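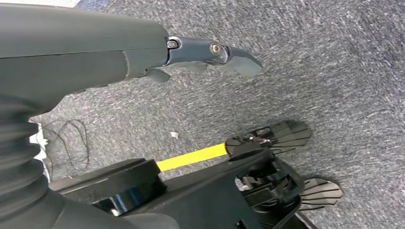 Garra do robô sobre o chão de alcatifa, com um dispositivo preto de peças em leque.

Método da Jurham reduz as demonstrações necessárias para um robô aprender a manusear peças rígidas

Dezembro – A Jurham, grupo de investigação em robótica aplicada, apresentou um método de aprendizagem por demonstração que permite a um robô adaptar a sua maneira de agarrar quando a peça muda de lugar ou de orientação. O trabalho tem o nome de Gritent e foi desenvolvido durante dois anos com a empresa Lonetti, responsável pela integração dos sensores e das câmaras.

Nos sistemas habituais de aprendizagem por demonstração, uma pessoa conduz o robô muitas vezes pela mesma tarefa, e o programa guarda a trajetória completa do braço. Quando a peça está numa posição diferente, a trajetória guardada deixa de servir e é preciso demonstrar de novo. No Gritent, a demonstração é dividida em fases curtas, e cada fase fica ligada à forma do objeto e não à posição do braço.

Segundo a Jurham, o modelo precisou de cinco demonstrações por cada tipo de peça. O método anterior do mesmo grupo, que serviu de comparação, precisava de seis vezes mais. Os ensaios fizeram-se com a mesma pessoa a conduzir as demonstrações nos dois casos, para que a comparação fosse justa.

A divisão em fases é automática. O programa procura os momentos em que a velocidade da garra diminui e em que a distância entre os dedos se altera, e propõe nesses pontos o início de uma fase nova. O operador pode aceitar a proposta ou corrigi-la antes do treino. Na experiência do grupo, as correções foram mais frequentes nas peças com aberturas, em que a garra pode entrar por mais do que um sítio.

Uma segunda parte do trabalho trata da combinação de pontos de vista. Uma câmara colocada junto da garra vê bem a superfície da peça nos últimos centímetros, mas perde a noção do espaço em volta. Uma câmara mais alta mostra a mesa e o chão, mas o próprio braço esconde muitas vezes o objeto. O Gritent atribui um peso a cada vista em cada fase: na aproximação conta mais a vista alta, e no contacto conta mais a vista junto da garra. Estes pesos são aprendidos com as demonstrações e não são fixados à mão.

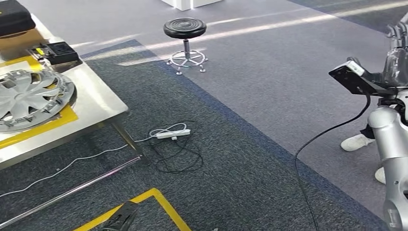

Área de trabalho com um tampão de roda sobre a mesa de aço inoxidável e marcações de fita amarela na mesa e no chão.

Os investigadores escolheram uma sala comum, sem iluminação especial. A luz do sol, que muda ao longo do dia, foi uma das dificuldades previstas no protocolo, assim como os reflexos das superfícies metálicas e as peças escuras, que têm pouco contraste. Os ensaios foram repetidos de manhã e à tarde, e os resultados dos dois períodos são apresentados separadamente no relatório.

As zonas marcadas com fita servem para definir onde uma peça pode ser colocada no começo de cada ensaio. Dentro da zona, a posição e a orientação são livres. A regra é simples, mas permite que outro laboratório repita a experiência sem ter de copiar as medidas exatas da sala.

O relatório descreve também os limites do método. Quando a garra toca na peça antes do momento esperado, o programa pode confundir este contacto com o fim da fase e avançar demasiado cedo. O problema apareceu sobretudo com peças de bordo baixo. A equipa está a estudar o uso da força medida no pulso como informação adicional, mas esta versão ainda não a inclui. Objetos flexíveis, como cabos e tecidos, ficaram fora do estudo, e a Jurham não recomenda aplicar os resultados a estes materiais.

A Lonetti vai usar o método numa célula de ensaio para triagem de componentes, ainda sem data para a utilização em produção. A primeira etapa será limitada a dois tipos de peça e terá sempre um operador presente.

O relatório técnico, o protocolo dos ensaios e uma parte dos dados das demonstrações serão disponibilizados a universidades e centros de investigação, mediante pedido escrito à Jurham. O código de divisão em fases será publicado numa etapa posterior, depois de terminada a documentação.

Sobre a Jurham
A Jurham é um grupo de investigação dedicado à manipulação robótica e à aprendizagem a partir de demonstrações humanas. Trabalha com empresas industriais e com instituições de ensino.

Sobre a Lonetti
A Lonetti desenvolve sistemas de visão e de medição para equipamentos automáticos.

Os pedidos de informação e de entrevista devem ser dirigidos ao gabinete de comunicação da Jurham.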